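Faststead equipment review, October minutes

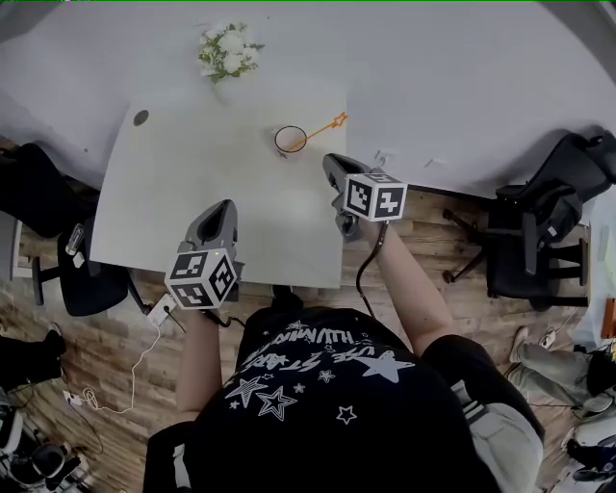
The Wirnby hand-held gripper kit was the main item. Lise Ross reported on the trial and the quote from Bandelari: 900 per pair, 11 pairs minimum. Each gripper has a marker cube on it and a cable back along the arm, and operators asked for longer cables. The cup and star wand task stays on the trial list.

Nyarko's rental offer was tabled until we have their service terms.

Agreed: keep 2 pairs on trial through the month. Lise to ask Bandelari about a smaller order.

Closed 4:40.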